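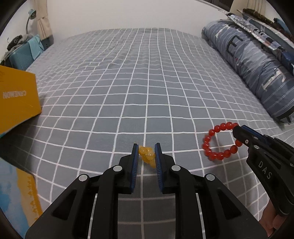
Zuvell is looking for 11 households in Wultcombe and Grisness to take part in a home study on bead bracelets and how people keep them. We make drawer trays, hanging rails and small boxes for jewellery, and we are starting work on a new range for bedrooms. Before we draw anything we want to see how bracelets are stored, sorted and put away in ordinary homes. Much of this seems to happen on the bed. The bed is a large flat surface at a handy height, and translucent yellow-orange beads or a loop of glossy red ones show up well on a grey sheet with thin white lines. Bracelets on a dark or busy cover are harder to pick out, and we would like to hear from people with all sorts of bedding.

Reference: 2516
Closing date for applications: July 24, 2023

What the study covers

Bead bracelets only. Glass, wood, plastic, stone, shell or seed beads are all fine, on elastic or on thread. Watches, chains and solid bangles are not part of this study, though they can stay in the same box if that is where you keep them.

We are interested in:

Where the bracelets are kept now, and whether they share that space with something else
How you get one out when it is under or tangled with others
What you do with one when you take it off at night
What happens to broken ones, odd beads and bracelets that no longer fit
How the bed is cleared and made again after a sort-out

What you would do

The study runs for seven weeks. In the first week a researcher visits you at home for up to two hours. You will be asked to tip out your bracelets on the bed, or wherever you would normally do it, and sort them in any way you like. There is no right way. Some people sort by colour, some by size and some by who gave them the bracelet. Please don't tidy the room or change the bedding before we come. Pillows, bolsters and folded blankets can stay where they are.

From the second week to the sixth you keep a short diary. This is one page a week with tick boxes and a space for notes. You will also be given two trays and a hanging rail to try. Use them or leave them alone as you see fit – if they end up at the bottom of the wardrobe, put that in the diary.

In the last week the researcher comes back, looks at where things have ended up and asks you some questions. This visit takes an hour or less.

Who can apply

You should:

Be 18 or over
Live in Wultcombe or Grisness, or within a short bus ride of either
Own at least a dozen bead bracelets, or share a home with someone who does and is willing to join in
Be at the same address for the whole of the study
Be happy for a researcher to come into the bedroom

Children can take part alongside a parent or guardian, who must be in the room throughout the visits. We would particularly like to hear from homes where children make their own bracelets. If there is anyone under three in the house, please mention it on the form so that we can plan how loose beads will be kept out of reach.

You do not need to be neat. We have plenty of applications from people who already use trays and would like more from people who use a mug, a sock drawer or the bedpost.

We cannot take anyone who works for Zuvell or Haberkorn, or who has taken part in one of our studies since February.

Payment

Each household is paid in shopping vouchers, half after the first visit and half after the second. The amount is set out in the information sheet, which we send to everyone before they decide. The trays and rail are yours to keep. If a bracelet breaks during a visit we will restring it or pay for it to be done. Please put away anything you would be very upset to lose.

You can stop at any time without giving a reason. If you leave after the first visit you keep the first half of the payment.

Photographs and notes

With your agreement, the researcher will photograph the bracelets and the places they are kept. We do not need faces. Letters, medicines and family pictures can be moved out of the way first, and you can ask to look through the photographs before the researcher leaves. Notes and diaries are stored under a household number. They are seen by the study team at Zuvell and by the designers at Haberkorn, who are drawing up the new range.

How to apply

Ask for a form at the Zuvell counter in Wultcombe or ring the shop and ask for extension 705. Forms can be posted out in large print. Please quote the reference on the front of the envelope when you send it back.

The form asks how many people live in the home, roughly what sort of bracelets you have and which times of day suit you for a visit. Evening visits are possible in Wultcombe. In Grisness we can only offer mornings and early afternoons at present.

We will write to everyone who applies. If we have more suitable households than places we will choose a mix of home sizes and storage habits, and keep a short reserve list in case anyone drops out.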